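Notes on Renewing a Ground-Floor Reading Room

Posted in April by Margareta Jitaru
8 comments | 2 shares

The reading room at Ketside reopened to members this month following the replacement of its lighting and the repainting of all four walls. As several readers of this blog have written to enquire how the colours were chosen, I set out the considerations below, together with some remarks on matters that would be handled differently on another occasion.

The room faces south and receives very little direct sun. Under the previous scheme, a warm cream applied over an older green, the walls appeared grey for most of the day and yellow once the lamps were lit. Members had raised the matter in writing more than once. The first decision was accordingly to settle the lighting before any paint was ordered. New fittings were supplied by Sodberg at a colour temperature close to neutral, and they were left running for a full month, morning and evening, before sample boards were put up.

Sample boards should be large. The small cards issued by paint suppliers are adequate for eliminating a colour but are of limited value in selecting one. Ours were cut from offcuts of lining board, given two coats, and moved from wall to wall at 8 in the morning and again after dark. Three candidates that had been favoured on the card were withdrawn at this stage.

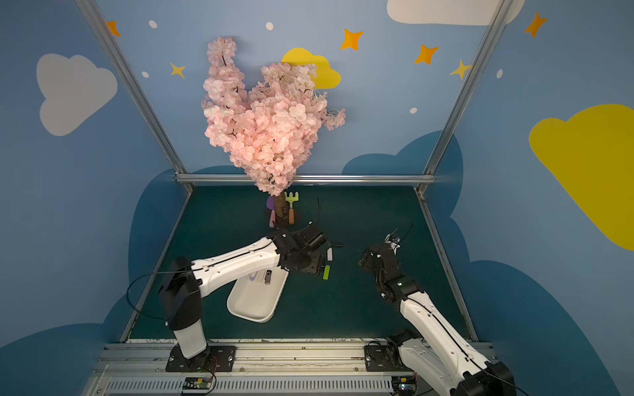
Blue was the colour on which opinion was most divided. It is commonly held that blue makes a south-facing room cold, and in its greyer forms I would agree. A light blue carried over a darker floor behaves differently, as the pale blue walls and dark teal mat around the cherry blossom tree demonstrate, and it was a pairing of this kind that we finally adopted, with the existing carpet retained. Painted clouds and stars were not considered suitable for a room in which people consult parish registers, although the children's corner at Rovia has been furnished in that spirit and is well regarded by families.

The cost of materials came to $1000, of which $300 was spent on primer. This proportion may appear high. The old green had been laid in an oil-based enamel, and the cream above it had begun to lift near the skirting boards. Mr Vasiliu, who carried out the work, advised that the whole surface be sanded and sealed before any colour was applied, and his advice was followed.

Two matters remain outstanding. The window reveals were painted in the wall colour and would have been better in white, as they now darken the light entering the room. The picture rail also requires a further coat on its upper edge. Both will be attended to when the room next closes for stocktaking, and the framed survey maps will be rehung after that.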